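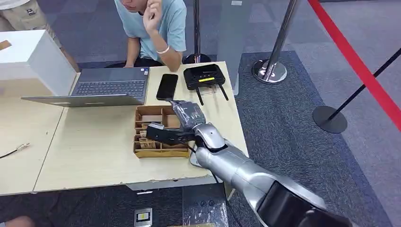 Chapter 8 -- Watching a Robot at Work

Home Contents Chapters Glossary Index
Search this book Go

An open day is often the first chance a student has to stand near a working robot arm. Most visitors watch the gripper and little else. At the Brallia open day in March it was reaching into a wooden organiser divided into small cells, and the laptop and the handheld controller on the same table were easy to overlook. Both belong in your notes.

Haruna Honda, who planned the visit, gave each group 14 minutes at the barrier -- enough for one sketch and a few questions. Her students drew the table first and the arm second.

In this chapter you will learn how to prepare for a demonstration, what to write down, and how to ask an operator about a task. Section 8.3 follows Hamisi Mfinanga's group through its visit. Read the safety rules in Section 8.1 before you go.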